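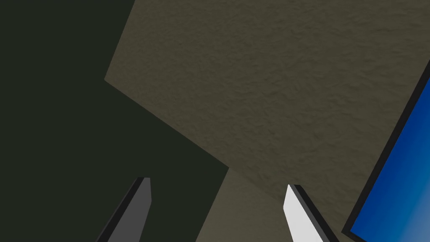
Can I try different fingers on the Mumia gripper before I order any?

Every trial kit comes with a simulated bench as well as the real parts, so you can swap fingers on screen first, find the pair that suits your work, and only then ask us to post the metal ones to you.

Mumia finger trial kit, by Brurkis

The Mumia is our small two-finger gripper, and the trial kit is how most people get to know it. We lend the kit out for up to 7 weeks, which sounds generous (Hildegard Ruppert in our office thinks it is far too generous!) but in our experience the first fortnight tends to vanish into mounting plates and cables, and we would much prefer you had some proper time left over for picking things up.

What comes in the box

One Mumia gripper body with its cable and mounting plate
2 pairs of narrow fingers, one with plain tips and one with angled tips
One pair of wide fingers for bags, pouches and other floppy things
Finger screws, with spares
A hex key
A printed setting-up sheet
Access to the simulated bench for the length of the loan

About the simulated bench

Madhu Prajapati built the bench over a winter when the workshop heating was poor and she wanted something to do at her desk, and it has grown a good deal since then. You choose your fingers, choose the objects and surfaces, and set the view close behind the fingertips if you like to work from a wrist camera. That close view is the one we use most ourselves. With narrow fingers the tips lean in towards each other at the bottom of the picture and you can still see a good deal of whatever lies between and beyond them, rough olive-grey panel, black-edged blue face and all. The wide fingers hide rather more, so do compare the two before you settle on where your camera goes.

We have kept the colours plain on purpose. Dark backgrounds, muted surfaces and the odd strong colour give you a fair first idea of how a vision program will cope, though you should of course try it again under your own lights. Friction is the other thing to be a little careful with. The bench lets you set it by hand for each surface, and the starting values are sensible guesses on our part, so a grip that holds on screen may well need a bit more force on real cardboard.

Which fingers should I start with?

If your parts are boxes, blocks or trays with a decent edge to get hold of, start with the plain narrow pair. If they sit close to a wall or to one another, go for the angled tips, which slip into a gap more easily but give you less to hold on with. Hauke Hellwig, who looks after returns and so hears all the complaints, would like me to add that the angled tips do not care for being driven into the table. Please set your lowest height before the first run!

Comparing it with the Diten

Quite a few of you already have our older Diten gripper and ask whether it is worth changing. The Diten is stronger and opens wider, and for heavy parts we would still point you to it. The Mumia is lighter, almost 100 grams lighter with the narrow fingers on, and it takes up far less of the camera's view. Both are on the bench, so you can run the same pick with each and look at them side by side. Fingers are not interchangeable between the two, I am afraid, and neither are the mounting plates.

Controllers

The kit works with the Rosenthal 4 controller straight away. For the earlier Rosenthal you will need the adapter cable, so please mention it when you write and we will tuck one into the box. If you are using another maker's arm, send Reda Berrada the name of it along with a drawing of the wrist flange, and he will tell you what will fit.

Borrowing a kit

Kits go out in the order people ask for them. The February round is already spoken for, but we keep a waiting list and now and then one comes back early. Carriage to you is included and you pay for the return. Scratched fingers are perfectly fine, as that is what they are for, but do please send back all the screws.

Spare fingers, mounting plates and adapter cables can also be bought separately from the parts page.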